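# Can a home robot clear up a kitchen yet, or is it still all demos?

**altside_renter**
Posted 18/10/2024

I have a bad shoulder and a small apartment, and I've been reading about home robots for a while. Every month there is a new clip of one folding towels or loading a dishwasher. What I want is pretty dull. I want something that will pick things up off the counter and the stove after dinner, put the food scraps in one place and the pots in the sink, and wipe down. I don't need it to cook.

My brother-in-law works in a warehouse where they have arms that pick from bins all day, and he says the kitchen job should be easy by comparison. I'm not so sure. My budget would be up to a used-car kind of price if it really worked. Is there anything I can buy now, or in the next year or so, that would do this? Also, if the answer is no, what part of it is the hold-up? I'd like to know what to look for when I watch these clips.

**Kaijage**
Member, 1413 posts

Short answer is no, you can't buy that today. I worked on arms for a packaging line for a long time and now do testing on household tasks, so here is how it looks from my side.

Your brother-in-law is right that bin picking works. It works because the bin is always in the same spot, the lights don't change, and somebody decided ahead of time what goes in the bin. When the arm drops a part, it picks another one and a person sweeps up at the end of the shift. At home you can't drop every tenth glass.

Clearing a stove breaks down into finding the thing, deciding what it is, getting hold of it, and putting it where it belongs. Finding and naming are in decent shape now. Getting hold of things is where most of the time goes. A two-finger gripper likes a block with flat sides. It does not much like a shiny steel pot, where reflections confuse the depth reading and the wire handle gives you very little to close on. A carrot is in between. It's tapered, so if you grab too close to the tip it slides out.

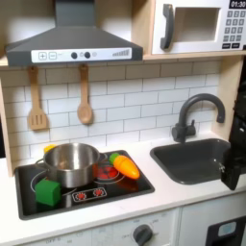
Play kitchens get used a lot for this kind of work. They're cheap, nothing is hot, and the layout is close enough to the real thing that you learn something. You still have a sink with a faucet in the way, utensils on hooks, a shelf over the stove that the arm can hit from underneath, and knobs it shouldn't bump. What you don't get is weight, grease, or water. A toy pot and a full stockpot are different jobs. So when a clip shows a toy setup, take it as a test of reaching and grasping and nothing more.

In our last round I gave the same clearing job to four different setups, five tries each. All of them could move a block to the sink. The pot was another matter. The usual failure was pushing it a couple of inches and then closing on air. The better ones noticed and tried again. The worse ones carried nothing over to the sink, opened up, and carried on with the next item.

When you watch clips, look for these:

- Is the speed marked? A lot of them are sped up.
- Is there a cut between picking up and putting down?
- Did anybody move the objects between tries?
- What happens after a miss?
- Is a person steering it from off camera? If so the company should say so, and the good ones do.

I would hold on to your money for now.

**zimden_shop**

I disagree a little. Depends what you call a chore. I run a small machine shop and we have a Sarosus arm that loads blanks and unloads finished parts. It paid for itself. It took a while to set up and I had to build a fixture so that every blank sits the same way, but it does the job every night with the lights off.

You could do the same at home if you were willing to change the kitchen. Same four plates, same rack, same spot for the pot. Most people won't live like that, I get it. But the robot isn't the only thing you can change.

For a bad shoulder I'd look at a lighter pot and a pull-out shelf first. Costs next to nothing.

**altside_renter**

Thanks, both. The list is useful. I went back to two of the clips I liked and one of them has a cut right where the hand would have had to let go of the pan. The other has the speed printed in tiny letters in the corner, and it's a lot faster than real time.

I'm not rearranging my kitchen for a machine, but I did order a pull-out shelf. Kaijage, do you know if any of the setups you tested can wipe a counter, or is that a separate problem?

**Kaijage**

Separate problem. Wiping a flat, empty counter is doable, since you mostly need steady downward pressure and a path. Wiping around things, or knowing when a spot is clean, is much harder. None of the ones I tested were asked to do it. We have it on the plan for March, and I'll post in this thread when I have results.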